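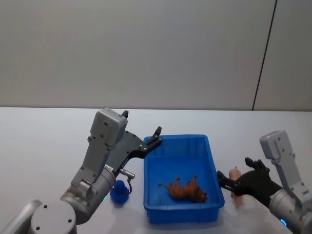
Two Arms and a Blue Bin: What Automation Changes at a Sorting Table

Student project report
Santino Alarcón
May 14, 2022

Why I picked this topic

My aunt worked for years in the returns room of a toy rental company called Dalto, and when I was small I thought she had the best job in the world, because all day long she got to handle toys. She told me later that her wrists hurt every evening and that she dreamed in animals. So when our class was asked to choose a workplace where machines are coming in and to find out what that means for the people who work there, I wrote to Dalto before I had even finished reading the assignment sheet. They were very kind and let me come to their building in Skeststead, and I want to thank everybody there right at the start, because I was in the way quite a lot.

The work itself

Dalto lends out boxes of toys to preschools and waiting rooms. When a box comes back, everything in it has to be looked at, cleaned, and put in the right bin so that it can go out again. Last August the returns room handled 1,257 boxes, which was their busiest month so far, and it was after that month that they started to talk seriously about robots.

The sorting table they have now has a pair of arms that work over a plain white tabletop, one from each side. Each arm has a black gripper with two fingers, and at the table the job looks very simple: a blue plastic bin, a toy animal lying on its side in it (a reddish-brown one, something like a lion), and a little blue toy still out on the table beside the bin. Any of us could clear that up without thinking. For the arms it is a real piece of work, and I came away with a lot of respect for how many small decisions a person makes when picking up a toy with a thin tail.

The company that set up the table for Dalto is called Arkiston, and they train the arms on one kind of bin at a time. Soft and floppy things are hard, and so are things that lie partly behind a cable or partly under a gripper, where the machine may not see the whole shape. I had imagined it would be a matter of plugging it in. It was closer to teaching somebody a new trade, with plenty of going back and starting over.

Who does what now

There were 3 people in the returns room before, and there are 3 now. That surprised me, and I asked twice to be sure. What has changed is how their day is divided up. Before, each of them sorted from morning to afternoon, with the cleaning squeezed in between. Now 2 of them clean and repair, and the third looks after the sorting table, filling it, clearing it, and writing down every toy the arms get wrong. They take turns with the table, week by week, which was their own idea.

I asked all of them the same questions over lunch and tried to write down their answers as they gave them.

About their hands and backs, they all agreed. There is less reaching and less bending, and one of them has started knitting again in the evenings, something she had given up on. I was so happy to hear that that I forgot to write down my next question.

About the company, they were more divided. The oldest of the three misses the talking. When they all stood at one table they could chat the whole day long, and now whoever has the robot turn is over at the other end, listening to the motors. The youngest likes that week best of all, because it is quiet and because she gets to fix things in the program with the person from Arkiston -- she is thinking of taking an evening course.

About the future, they were careful. Dalto has promised that no one will lose their place, and they believe it, but they would like to see it on paper. I think that is fair, and I said so when I gave my talk to the manager.

How fast it is

The arms are slower than a person. Dalto gave me the count for one shift, and it came to 400 toys, less than my aunt used to do before lunch on a good day (she was very pleased when I told her). The manager doesn't mind much, as the arms can keep going while the others are at the cleaning sinks. What he does mind is the list of mistakes, and he reads it every evening.

For comparison I also read the report my classmates wrote on Dimitriou, a bakery where a machine now packs the rolls. There the workers were told about it on the day it arrived, and you can feel that in every answer they gave. At Dalto they were asked beforehand which part of the job they would most like to be rid of. To me that made the biggest difference of all, bigger than anything in the machine.

What I would do differently

I would stay longer. I came on two afternoons, and both times it was a calm day. I would like to see the room when the summer boxes come back and everybody is in a hurry, and find out whether the person at the table still has time to write things down. I would also talk to the drivers, who bring the boxes in and have opinions about everything, and whom I only thought of when I was already on the bus home.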